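Reading the old comedies out loud

08/08/2018

I have been meaning to write this one up since the spring, and the kettle is on and the washing is in, so there's no excuse left. Those of you who have been reading for a while will know that I have a weakness for old plays, and in particular for the anonymous ones, the London comedies that were printed with no author's name on the title page and then more or less left alone for four centuries. I studied a few of the famous ones at school like everybody else and didn't get on with them at all. I thought they were slow, and full of jokes that needed a footnote the length of my arm. Then a couple of winters ago I joined the play-reading evenings in Asedmont, mostly to get out of the house, and it all changed for me.

We meet above Umaletti, the café by the bridge, and we read a whole play in an evening, with a stop in the middle for cake. There's no acting as such. We sit round two tables pushed together and take the parts as they come, and if there are more parts than people (there nearly always are) somebody ends up arguing with themselves. I once had to be a goldsmith, his wife and the man she was hiding in the linen press, all in the same scene, and I laughed so much that I had to hand over the goldsmith.

What I hadn't understood at school is how fast these plays go. On the page you see a great block of speech and your heart sinks a bit. Out loud it's a person getting crosser and crosser and not stopping for breath, and the length is the funny part. The same goes for the short lines. There is a kind of quarrel the playwrights were very fond of, where each person gets one line and picks up a word the other has just used, and round it goes. I must have skated over dozens of those. You can't skate over them when you've got the next line and it's coming at you.

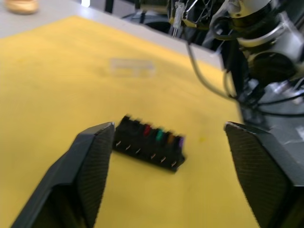
Quarrel scenes usually have something small in the middle of them, a ring or a letter or the key to a chest, and I've come to think that the something matters more than the insults. In the play we read last, it was a purse. Two brothers stand on either side of it for most of the third act and each is waiting for the other to move first. When I'm reading at home, with no other voices to help, I find I need a picture in my head for that sort of thing, and the best I can manage is the two brothers standing very still with the purse lying in between. Once I have that, I can hear where the pauses ought to go. The younger brother has a speech about their father's orchard which has nothing to do with the purse at all, and it's wonderful if you remember that he is looking at the purse the whole way through. I read it twice on the bus to Zurton and missed my stop!

As for which copies to use, I'm asked this fairly often, and I'm afraid my answer is a bit dull. For reading aloud, get the plainest one you can find. The Crenshaw paperbacks are my favourites, with the notes kept at the back out of harm's way, modern spelling, and the speakers' names printed in full. That last thing sounds fussy until you have tried to read from an edition where everyone is cut down to the first few letters, and there's a Lucio and a Lucilla. They cost me 8 pounds each second-hand, sometimes less if the spine has gone. The big scholarly editions are lovely things to own and I do own a couple, but you get three lines of play at the top of the page and the rest is somebody disagreeing with somebody else about a comma.

I do like the notes afterwards, mind you. That's the other thing I've changed my habits over. I used to stop at every number and look it up like a good girl, and by the time I got back I'd forgotten who was speaking. Now I read the whole thing through first and let the puzzling bits go by. A surprising amount makes sense from the way it's said. Nobody round our table knew what a "cracked groat" was, but we all knew it was rude.

The epilogue is a pleasure too, and I never used to bother with it. One of the players steps forward and asks for applause, sometimes very meekly and sometimes as if you'd be a fool not to give it. We take turns at those. Mine in October was a boatman's, all rivers and tides, with a rather touching line about going home against the stream, and I'm not ashamed to say that my voice went wobbly.

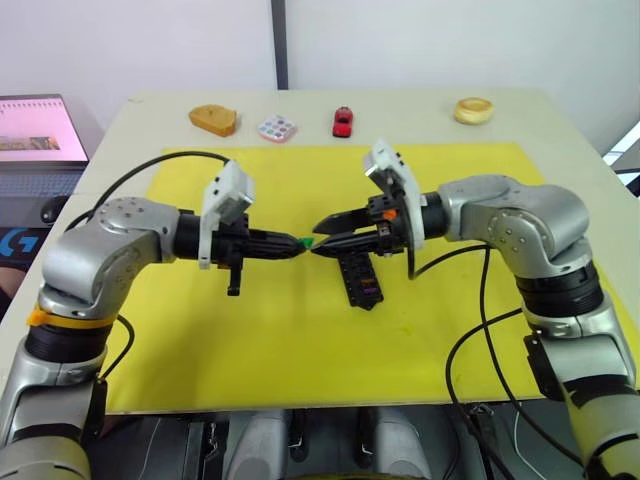
One of the comments on my last post wondered whether reading aloud spoils the verse, and said that as soon as a roomful of amateurs gets hold of a good line it turns into a nursery rhyme, tum-ti-tum all the way to the end, and that a quiet armchair was kinder to everyone. I've thought about this a good deal. It's true that we thump a bit. The first quarter of an hour is always thumpy, while people find their glasses and get used to hearing themselves. But it wears off, and it wears off sooner if you tell everybody to read to the full stop and take no notice of where the line ends. Prose scenes help as well, and the comedies have plenty of them, usually whenever a servant comes in. And I'd say in our defence that I sat in the quiet armchair for years and hardly heard a thing.

We're off for the rest of the summer now and start again when the evenings draw in. The next play is the one with the false astrologer, and I've already asked for the landlady. She has a long scolding speech in the second act that I've been practising on the cat, and I still run out of puff just before the bit about the candle ends.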